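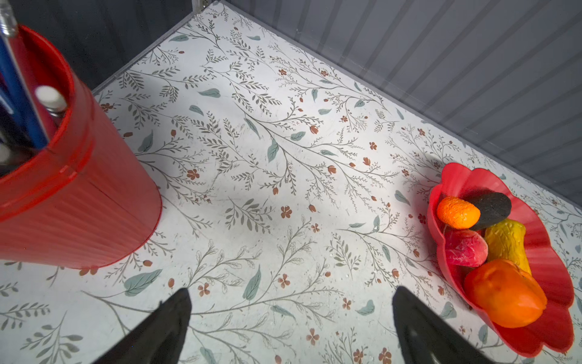 Wrist servo on my garage arm still hunts at low speed. Gain is down to 4 and it settles, but the jaws drift before closing. Task is toy vegetables out of the red bowl. The leaf print on the tabletop also gives my blob detector false hits.
- golob_bench

Cover the table with plain gray paper. Print that busy will cost you more than the servo does.
- Dastley

Disagree. Bowl and pen cup are both red, so a color threshold merges them whatever the table looks like. Train on the pattern. I used 200 grabs and it held.
- witard60

200 is thin. Fix the drift first. Check horn screw, then backlash, then supply voltage under load.
- Su-bin Woo

Horn screw was a quarter turn out. Drift is smaller. Supply sags when the shoulder moves, so a separate feed goes in Wednesday. Leaving the table as it is for now.
- golob_bench

Your call. I'd still paper it.
- Dastley

29 comments · 4 shares
We use cookies to keep you signed in. Accept
© Vetuvov Forums · Contact · Back to top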